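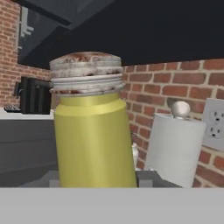
Simulated kitchen, jar and paper towel holder at the counter. Render from the Stotham shared workshop build.

Visit report: the Stotham workshop arm build
February 17, 2020

The Stotham workshop occupies the ground floor of a former upholstery plant, two streets back from the rail line. It has a wood shop, a metal bench, a laser cutter and a long room at the rear where members can leave projects standing between sessions. I went to look at one of those projects, a tabletop arm called Stoltwood, which a small group of members has been building for household pick-and-place work. The visit lasted an afternoon. I took notes on the mechanics, the wiring, the software and the simulated kitchen in which most of the testing is done.

Mechanical layout

Stoltwood has six joints and a two-finger gripper. The base joint turns on a slewing bearing salvaged from a display turntable. The shoulder and elbow use stepper motors with belt reductions, the three wrist joints use hobby-grade servos, and the gripper has a servo of its own. The links are square aluminum tube, drilled on the shop's mill and joined with printed brackets.

The brackets are on their fourth revision. The first three cracked at the shoulder, always along the layer lines next to the motor face. The current version is printed on its side with a thicker flange and carries a steel plate under the bolt heads. Two of the cracked ones hang from a nail by the bench with the revision number written on them in marker.

Belt tension is set with a slotted motor mount and a jack screw. I would have preferred an idler. The slots allow the motor to be clamped slightly out of square, and the elbow belt had started to ride against one flange of its pulley. The group knows about this and has a replacement mount drawn but not printed.

Backlash at the wrist is the main weakness. With the arm held out straight and the motors energized, I could move the fingertips by hand with very little effort. For jars and bottles this is tolerable. For anything that has to be inserted into a slot or threaded onto a post it will cause trouble, and the group has kept such tasks off its list for now.

Electronics and power

Motor drivers, a microcontroller board and the servo supply sit in a ventilated steel box under the table. The wiring is clean. Each connector is labeled at both ends, and the stepper cables are shielded and kept apart from the encoder lines. The emergency stop cuts motor power through a contactor and leaves the logic supply up, so the controller can still report its last joint positions. The arm sags when power is removed. There is no brake on the shoulder. A length of webbing hangs from an overhead hook and is clipped to the upper link before anyone reaches in.

The spending sheet is pinned to the wall beside the bench. It stood at $1,716 against a ceiling of $2,000. The largest single entry is the pair of stepper motors with encoders. Aluminum, bearings and belts together come to less than the motors. The sheet leaves out the desktop computer, which was already in the building.

The simulated kitchen

Most of the working time goes into simulation, and I spent the longest part of the visit at that screen. The kitchen scene is called Givwood. It has red brick walls, a gray cabinet front with a white countertop, a black coffee maker, a black overhead cabinet and a window. The task I followed concerned the yellow jar with the rusted screw lid. The arm has to find the jar, close on it below the neck, lift it clear and set it down at a marked place.

The jar makes a reasonable test object. Its body is smooth and slightly glossy, and the highlight near the shoulder shifts as the viewpoint changes, which upset an early version of the edge detector. The lid is mottled with rust and grime over a pale metal, so a color threshold tuned on the body does not carry over to the top. The group now segments the body alone and estimates the lid height from a stored model.

The paper towel holder causes a different problem. From the viewpoint used for the render at the head of this report, the jar covers part of the roll, and only a sliver of a small white bottle shows between the two. The bottle is white, the roll is white, and the segmentation tends to merge them. A planner that takes the merged region at face value sees one wide obstacle and refuses every grasp from that side. The fix in use is to request a second viewpoint whenever a region touches the outline of the target. It adds time to each attempt but has removed most of the refusals.

I asked why the scene contained so much brick. The answer was that the repeating mortar lines give the feature matcher a great many similar corners, and the group wanted that difficulty present from the start. An earlier scene with plain walls had produced good figures which then collapsed when the arm was tried on the real bench, in front of pegboard.

Physics settings

The simulator runs at a fixed step. Contact between fingers and object is modeled with a soft constraint, and the friction coefficient is varied between runs over a range the group measured by dragging a weighted finger pad across glass, steel and painted tin. Mass is varied as well. Object pose is randomized within a small area of the counter, with rotation about the vertical axis only.

The log for the jar task held 3,630 attempts. Failures are sorted by hand into categories: no plan found, collision on approach, slip during lift, bad release. Slip is the most common. On replay, many slips start with a closing motion in which one finger arrives well before the other and pushes the object sideways. The real gripper does the same thing, for a plain mechanical reason. Its fingers are coupled through a printed gear pair with visible play. The group had copied this play into the model, and I consider that the best decision in the project.

Lighting gets less care. Light direction is changed between runs, but intensity stays nearly constant. The long room at Stotham has high windows on one side, and by mid-afternoon the real bench was in strong side light with deep shadows. I suggested logging light level with each real attempt. A sensor for this had been bought and was still in its bag.

Transfer to the bench

For the demonstration on hardware, the bench had a painted tin canister, a roll of paper towels and a plastic bottle. The arm was homed against its end stops, the camera calibration was checked with a printed target, and the webbing was unclipped.

The first attempt completed. The arm approached from the left, closed, lifted and placed the canister close to its mark. On the second attempt the planner asked for another view, the wrist moved to take it, and the elbow belt skipped a tooth on the return. The controller caught the mismatch between commanded and encoder position and stopped. Homing again took a few minutes. A third attempt completed, with a noticeable sideways push on closing. No fourth attempt was made, as the belt needed attention.

Speed is low. Joint limits in software are set well under what the motors can deliver, and the group has no plan to raise them while the shoulder is without a brake. I agree with that order of work.

Software

The control stack has three processes: perception, planning and a joint controller, passing messages over a local socket. The planner samples grasps around the estimated cylinder axis and rejects those that collide with the scene model. Plans that pass are ranked by clearance, then by joint travel. All of it runs on the desktop computer without a graphics card of any consequence, and planning for a cluttered counter can take several seconds.

The joint controller came from an older project at the workshop, Kassab, a pen plotter that was taken apart for its motors. Some of the variable names still refer to pen height. The step timing code is sound and I saw no reason to replace it. The homing routine is another matter. It assumes that each axis can travel to its stop without meeting anything, a fair assumption for a plotter and a poor one for an arm over a crowded table. At present the table is cleared before every homing run.

Configuration is kept in plain text files under version control, with the bench and the simulator reading the same link lengths and joint limits. Camera parameters are still entered in two places, and on the day of my visit the two sets disagreed in the focal length. Correcting this reduced the placement error on the third attempt, though one run is too little to put a figure on it.

Outstanding work

The list on the whiteboard, in the order written: elbow motor mount, shoulder brake, gripper gears in metal, light sensor, single camera file, homing sequence with a scene check. The brake is the only item likely to push spending past the ceiling. A spring counterbalance was under discussion as a cheaper substitute. It would reduce the sag but would not hold the arm in every position, and the webbing would have to stay.

The next open session on the arm is planned for March. Visitors sign in at the front desk and need closed shoes for the long room. Street parking is limited on the rail side, and the rear door is kept locked during machine hours.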